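Workshop notebook, June

Sunday, early afternoon. Humid, door open to the yard. Only me here today, so I write more than usual.

Continued with the hide glue tests for the Tiscombe chairs. For colleagues who have not followed: the set is seven dining chairs, all with the same trouble at the back rail. The tenons are loose in their mortises because somebody in the past used a white glue on top of the old animal glue, and the two never became friends. Chair 4 is the worst, I can move the rail by hand. Chair 1 was probably never opened and I would like to leave it closed.

First job was cleaning the old glue out of the joints of chairs 2 and 4. Warm water and a stiff brush for the animal glue, this goes easily. The white glue is another story. Vinegar softens it if one has patience. I put strips of cotton cloth soaked in vinegar around each tenon, wrapped them with kitchen film and left them while I ate. After that I could scrape most of it away with the small card scraper. In the corners of the mortise I used a bamboo skewer cut to a chisel point, it does not hurt the oak. Please do not use the steel picks for this, I found two fresh scratches inside chair 2 and I am afraid they are mine from last week.

Rinsed with clean water, dried with a rag, and stood the parts on the rack. They must stay there until at least tomorrow evening. The end grain drinks a lot.

Glue pot. The Rilletti pot keeps its temperature well now that the thermostat is cleaned. I set it to 60 degrees and checked with the glass thermometer at the start, and again after each batch, and it stayed where it should. The old pot was always too hot and I believe this is the reason why our samples in the spring were so weak. Glue which has been cooked smells sharp, and it breaks like sugar when dry. I threw away the remainder from the old pot. The granules are from the new bag from Van Hecke, weighed dry, soaked overnight in cold water, then warmed slowly. The mixture runs from the brush in a continuous thread and does not fall in drops, so I am content with the thickness.

Batch weight after soaking was 217 grams, too much for one day really. What is left I have poured in a flat tray and put in the fridge, bottom shelf, with a label. It can be warmed again once, not more.
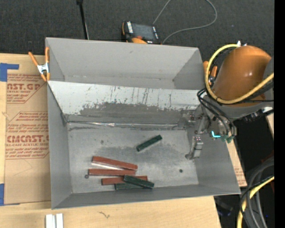 Grey bin with the bars, three reddish-brown and three dark green.

Test joints. I cut seven small mortise and tenon pieces from the broken stretcher which came with the chairs, so the wood is the same age and the same dryness. Some are glued with the plain mixture and the others have a little urea in it for a longer open time. I wanted to know if the urea makes a difference I can feel with my hands, and yes, it does. With the plain glue I had to hurry, and on the second piece the glue was already jelly when I pushed the shoulder home. I marked this piece with a cross and will not count it. With urea I could put on the glue, turn the piece, look at the shoulder line and still close it calmly.

Warming the wood first also helps. I used the hot air gun on the low setting and kept it moving. For the real chairs I think both together will be best – warm wood and a small amount of urea – as the back rail has two tenons and both must go in at the same moment. One person alone should not try it.

Clamping: the Plevness clamps are good for the test pieces but the pads leave a round mark on the oak. I cut new pads from cork sheet and stuck them on with double tape. For the chairs we need the long clamps. One of these has a bent screw and it pulls the rail out of square, so I tied a red string on it. It should be repaired or thrown away, please do not put it back with the others.

Small problem with the finish on chair 2. The vinegar ran down under the film and left a dull patch on the front of the leg, as big as a thumbnail. I rubbed it with a little wax and it is better in the lamp light but in daylight I still see it. Next time I will put a ring of wax above the wet area before I begin. Must be mentioned in the report to the client.

To do:
Open the clamps tomorrow, not before evening.
Break the test joints after a full week and write down where each one fails, wood or glue.
Order more cork sheet.
Ask if the client wants the old repair on chair 5 kept. It is ugly but it is strong.
Look for the second glass thermometer, it is not in its drawer.

Pot off and unplugged, brushes washed and hanging.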